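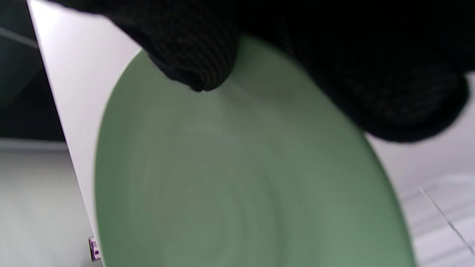 Gloved hand over the rim of the big green bowl.

Teaching a home-built arm to do the dishes: recording the demos
Updated 2025-09-27

So the arm is finally bolted down, the motors turn the right way (both of them that didn't, grr) and it's time to show Lo what a dish rack is for! Lo is my arm. I built it at Cumero, the shared workshop in Dosholm, and if you followed the wiring page you've got something very close to it. This page covers wearing the gloves, setting up the table and getting recordings you can use. Set aside an afternoon, and maybe a second one in October if you're anything like me.

What you'll need
Two thin black gloves, snug ones
Two tracking controllers and straps to hold them on the backs of your hands
A small camera for each wrist, plus one on your head
A wire dish rack, a few plates and a bowl, all one plain colour if you can
A tea towel or a scrubbing cloth
A plain table with a plain backdrop
A laptop with Greltgate installed (that's our little recorder program, link on the parts page)

Step 1: Strap up
Gloves first, then the controllers, then the wrist straps. I like the controller sitting flat on the back of the hand with the ring out to the side, so I can still close my fingers properly. Snug it down, then make a fist and wiggle. If it slides, tighten it again, because a controller that creeps halfway through a take will ruin every take after it and you won't notice till you're home. Ask me how I know.

Run the cables back along your forearms and leave enough slack to reach right across the table. I taped mine too short the first time and yanked the plug out reaching for a plate – very graceful.

Step 2: Check the wrist view
Pick something up, hold it the way you normally would and look at the live picture. You want to see the thing you're holding and a good bit of what's past it. Close-up stuff will look soft, and big dark gloves will eat a lot of the picture. That's fine up to a point. If you've got nothing but glove, slide the camera a bit further up the wrist and try again.

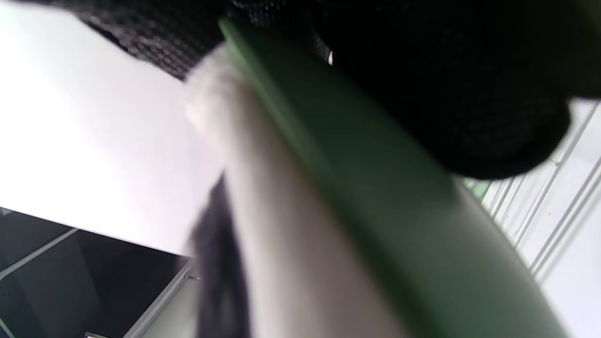

Do the wrist cameras have to be in perfect focus?
Close enough is fine. Set the focus for a plate held at a comfortable distance, lock it, and leave it alone for the whole session so every take matches.

Step 3: Set the table
Put the empty rack toward the back, in the middle, with the plates lying flat nearby and the cloth folded in front. Then move things a little between takes. A plate over to the left, the towel turned, the rack nudged. My first batch had everything in exactly the same spot, and Lo learned to reach very confidently for a plate that wasn't there anymore.

Rest your hands on the table before you start and hold still for a slow breath. Greltgate uses that quiet bit to line up the head camera with both controllers.
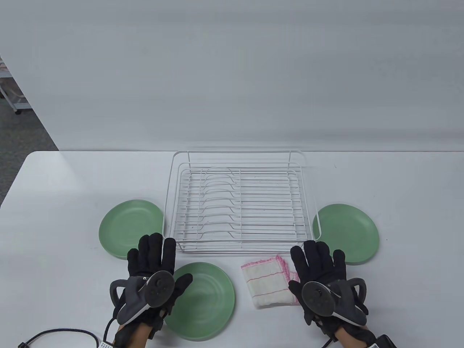 If you skip it you'll be lining things up by hand later, and that's a whole evening gone. I also say out loud what I'm going to do ("left plate, back slot") even though there's no sound being recorded. It keeps me from dithering in mid-air, and dithering is the one thing you really don't want an arm to pick up from you!

Step 4: Wipe and rack
Take a plate in one hand and the cloth in the other, wipe, turn, wipe the other side, then stand it in the rack. Go a bit slower than you would at home, but keep moving. Tsung-han Hung from the next bench over told me I was wiping like I was defusing something, so I sped up, and the arm's motions came out much smoother once I did.

Keep the cloth from hanging down over the camera. Bunch it up in your palm if it's a big one. And keep an eye on where your cable goes when you lift a plate up high, as it loves to hook a rack corner on the way back down.
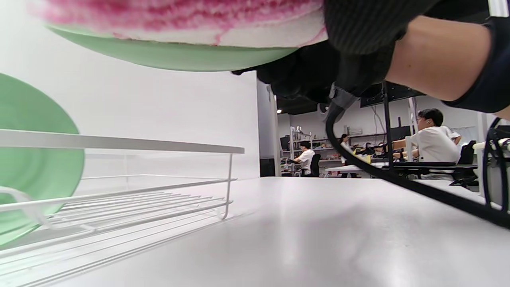
Step 5: Sort your takes
Now the boring part. I had 632 takes when I sat down to sort and kept 348. Out went anything with a dropped cloth, a slipping controller or me stopping to chat. I was aiming for 1,000 and I'm still plugging away at it, but Lo was already standing plates up with what I had, on a good day and with a clean start.

Name the folders by task and leave the bad ones in a folder of their own till training's done. Then copy the lot to a second drive before you touch the training page.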